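Notebook – Starnlow bench, handheld gripper
January 25, 2023

Continuing the opening-width calibration from November. Aim for this entry: decide whether width can be taken from the wrist view alone, without the encoder on the trigger linkage. The encoder drifts after a session and has to be re-zeroed by hand, and I would like to drop it before the Skutside recordings begin.

Method as before. Tool held by hand over the foam board, fingers brought to a fixed opening with a gauge block, block withdrawn, short clip recorded, fingers released, repeat. Gauge widths taken in shuffled order so that drift does not line up with width. Grip force on the trigger is not controlled.

The estimator finds the inner edge of each pad and converts the gap to millimetres with a lookup table fitted on the first half of the clips. Two variants run:

A – edges only, pads segmented as dark against light board.
B – edges plus the two teal joints as a second reference, table indexed on both.

21 clips usable. The others were discarded because the block had dragged a pad on its way out and the opening was no longer the nominal one. Should have caught this while recording. A thinner block with a handle would help.

Results. A is good in the middle of the range and poor near fully open, where a small change in pad tilt moves the apparent edge more than the width does. B holds up better at the open end. With A, 17 clips fell inside tolerance; with B, 19. The two that fail under B also fail under A, both with the wrist rolled well over to the left. I have not separated roll from shadow under the fingers, so no claim on cause yet.

Pad wear is the other open question. The printed pads fray along the outer edges and the segmentation picks up the fibres as part of the pad. Trimming them changes the outline, which means refitting. For now they stay untrimmed and the outer edge is ignored in both variants.

Fingers open, nothing between the pads:

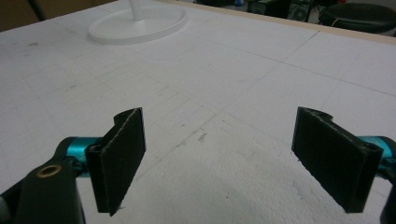

Kaewsai: I would not drop the encoder on the strength of a white board. Variant A is thresholding dark on light, and at Skutside the worktops are dark. Run B with the pad term switched off and see how much the joints carry by themselves. If they carry most of it, the background matters less and you have a case.

Fair. Joints-only run added to the list as variant C, same clips, no new recording needed. A dark mat goes under the tool for the next set.

To do:
refit A and B with roll as an input
variant C on existing clips
repeat on dark mat, 3 clips per width
check whether the Tristard export keeps the encoder timestamps – last time they were rounded

Encoder stays on until C is in.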